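The Night Desk at Olley

At 3:40 on a Monday morning, the front counter of the Olley sheriff's substation smells like burnt coffee and floor wax, and Jhosep Carhuamaca is as happy as I've ever seen a person at that hour. He has a phone wedged against his shoulder, a woman on the line whose late father's toolbox has been missing since spring, and a property sheet in front of him with one line circled twice.

"Ma'am, does it have a dent on the lid? Like somebody dropped it off a truck?"

A long pause. Then I can hear her from across the room. Somebody did drop it off a truck. It was her, in high school.

I spent most of September riding along with the county's stolen property desk, and I came away a fan. Burglary is the crime most of us are likeliest to run into, and it is also the one we're most likely to give up on. You file the report, you call the insurance company, you buy another drill. What happens to the old drill is somebody else's problem, and in this county the somebody is Carhuamaca, one part-time clerk, and a storage room on Agudelo Street with a door that sticks.

The desk got its start after the Joditz case, which people here still talk about in the grocery line. Deputies went to the Joditz storage lots to serve a warrant on a single unit and came out with 433 items: chain saws, wedding silver, a trombone, a child's bike with the training wheels still on. The arrest took an afternoon. Finding the owners has taken a great deal longer, and it changed how the office thinks about its job.

"We used to be done when the guy was in the car," Carhuamaca told me. "The family didn't think we were done."

He had been a patrol deputy for eight years by then, and he asked for the assignment. His sergeant thought he was kidding!

The work is slow and wonderfully nosy. Serial numbers are the easy part, and hardly anyone writes them down. So the desk runs on memory and scratches. Carhuamaca reads old burglary reports the way other people read mysteries, starting with the victim's statement and looking for the odd little detail a tired deputy bothered to type. A monogram. A replaced hinge. A lamp with the wrong plug. He keeps those details in a database called Rekon, which the county bought for tracking its own radios and which he has bent to his purposes with a lot of patience and some swearing.

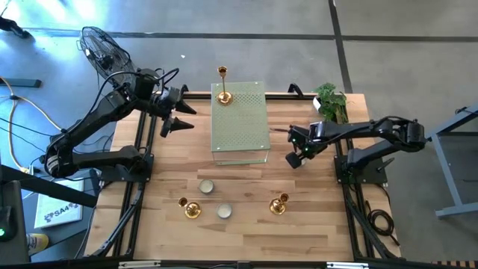
By the Features Desk

His favorite match took 17 phone calls. It was a ring, thin and not worth much, pawned two counties over and described in the report only as "grandma's." The grandmother had since moved, and so had the daughter, and the report had the last name wrong by a letter. He worked through every spelling he could think of on his lunch breaks. When the family finally drove in to pick it up they brought tamales, and the clerk still brings up the tamales.

Not every call goes that way. Some owners have moved on and don't want the reminder. A few get angry, and Carhuamaca lets them — he figures they've been holding it a while. Items tied to an open case can't leave the building until the prosecutor signs off, so there are people who have seen their own guitar on a shelf and gone home without it. He hates those visits.

He has advice, and he'll give it to anyone who stands still. Take pictures of what you own tonight, including the backs and the bottoms. Scratch your initials somewhere ugly. If you're burglarized, call back a week later with whatever you've remembered, even if it seems silly.

The toolbox went home on my last day. Its owner came in wearing her work boots and opened the lid right there on the counter, checking each tray and talking to it a little under her breath. Two sockets were gone. She signed the form and asked whether she could add them to the report, and Carhuamaca was already reaching for a pen.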